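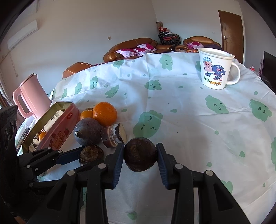

The Long Way Down the Stairs

A small dance company spends its spring on the road with a piece about a ferry

The floor at the Vorelside Arts Center is older than anyone in the company dancing on it. It is sprung maple, patched near the loading door, and it has a soft spot upstage left that the crew has marked with a strip of yellow tape. On Monday morning Jinfeng Yin walked the whole stage in socks before she let the dancers warm up. She found a second soft spot nobody had told her about and called for more tape.

Yin is the choreographer of "Tirnero," a dance for six people set on the car deck and stairways of a night ferry. It runs 50 minutes with no intermission. Her company, Ye, has been taking it around since February, mostly to halls that don't get much dance. Vorelside, with 192 seats, is in the middle of the range. The smallest was a high school gym where the audience sat on three sides and the dancers changed in the wrestling room.

"Tirnero" is the name of the boat. Yin made it up, she says, after trying out words that would look right painted on a hull. The story is thin and she likes it that way. Six passengers board. The crossing is rough and takes longer than it should. One passenger has left something in a car and is not allowed to go down and get it. By morning they have all moved to different seats and two of them have stopped speaking.

"People ask me who the couple is," Yin said. "I never decided. It changes with who is dancing."

A set that fits in a van

The one large piece of scenery is a steel staircase with nine steps and a landing. It comes apart into four sections and was built by Dultari, a fabrication shop that usually makes mezzanines and loading platforms for warehouses. The shop had never worked for a theater before. The first version was far too strong and took most of an afternoon to put up. The second weighs less and goes together with pins, so that two people can do it in the time it takes to drink a cup of coffee.

Almost everything in the dance happens on, under or beside those stairs. In the opening section the dancers climb in a slow line, and each one turns back at the landing and squeezes down past the others. Later the staircase is rolled to the center and tilted a few degrees with a wedge under one side. The tilt is small enough that many people in the audience miss it. The dancers don't. Haoran Tang, who has the longest solo, does most of it on the fifth and sixth steps with one hand on the rail, and he has a callus to show for it.

"The first week I kept going too fast," Tang said. "You want to get off the stairs. Jinfeng kept telling me that my character has nowhere to be until six in the morning."

Tang came to dance late, at nineteen, after several years of competitive diving. He says the diving helped with the falls and hurt him with everything else, as he had learned to finish every movement clean and still. It took him two seasons to stop landing like somebody waiting for a score.

Engines and a kettle

Kaiwen Tian wrote the music, which is recorded and played through six speakers, two of them underneath the staircase. He spent three nights on ferries with a recorder and came home with hours of engine noise. Very little of it was any use. Engines recorded up close sounded to him like a lawn mower. What he kept was a low hum picked up through a cabin wall, the clank of a car ramp and a kettle coming to a boil in a crew kitchen. The rest is cello and a pump organ he bought from a church that was closing.

The hum never stops during the first half. Audience members notice it for a minute and then lose track of it, and when Tian cuts it off, just after Tang's solo, people look up at the ceiling. He has sat in the back row at nearly every stop to watch this happen.

Octavio Arboleda's lighting is tied closely to the sound. He uses few instruments, partly from taste and partly from having worked in halls where half the dimmers are dead. The deck is lit from low on both sides in a flat greenish white. The stairs get one lamp overhead. For the dawn, which lasts four minutes, he brings up a single warm light from the wings so slowly that he had to ask the company to stop reacting to it early.

"They could feel it on their faces," Arboleda said. "I told them, you don't know it's morning yet."

On the road
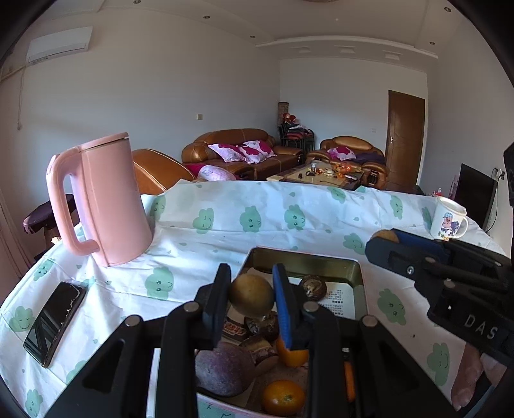

The tour schedule is the work of Nadège Perrin, who is stage manager and company manager and the driver of the second van. By the time they finish in June the vans will have covered 1,727 miles. Perrin keeps the mileage in a notebook along with the hotel codes, the names of house technicians and notes on which loading doors stick. She also has charge of the food, and after long days in gas stations she has strong opinions on it. Fruit comes first, in whatever form the local grocery has it, and then anything that will survive a hot van in its own wrapper. You could find a round brownish-green fruit over the snack tin, a rectangular one with a shiny gold-colored inside, and in the tin a dark-wrapped piece or two and a sheet printed in small Chinese type. Meals proper are taken after the show, and late.

Load-in starts at eight. The stairs go up first, then the speakers, and Arboleda focuses lights until noon while the dancers warm up in whatever space is left. There is a full run at two. Perrin calls it from a folding chair in the wings with a script that has been rewritten so often that she now works mostly from the sticky notes.

The hall manager in Vorelside had asked for a workshop, so at four o'clock there were twenty or so local people on the stage with their shoes off, learning to walk up a staircase as if the boat were rolling. A retired bus driver was very good at it. Yin kept him up there for an extra turn and told the others to watch his knees.

Ticket sales are harder. Dance does not sell in towns like this the way a tribute band does, and Yin is frank about the arithmetic. Most stops pay a flat fee that covers gas, rooms and wages, with little over. A few share the box office, and those are a gamble. One in March sold so few seats that the company invited the audience to sit on the stage, an arm's length from the stairs. Yin says it was the best performance they have given, and she has considered doing it that way again on purpose. Perrin, who would have to get it past fire inspectors in every town, is against it.

What changes

The piece is shorter than it was. A section with suitcases came out in April after a handle broke twice in one week, and Yin found she didn't miss it. A duet under the stairs has grown to fill some of the gap. It is danced in almost no light, with the rest of the cast walking overhead, and the footsteps are the only sound once the hum has stopped. Which two dancers perform it is settled on the afternoon of the show.

In Vorelside it was Tang and a dancer new to the company this year. They had run it together once, at two o'clock, and badly. At night they were late on the first lift and early on the second, and Yin, standing in the aisle by the exit, wrote something on her hand.

She would not say what it was. The van was being loaded, the staircase was already in its four parts, and Perrin wanted the tape off the floor before the hall was locked at eleven.

"Tirnero" continues touring through June.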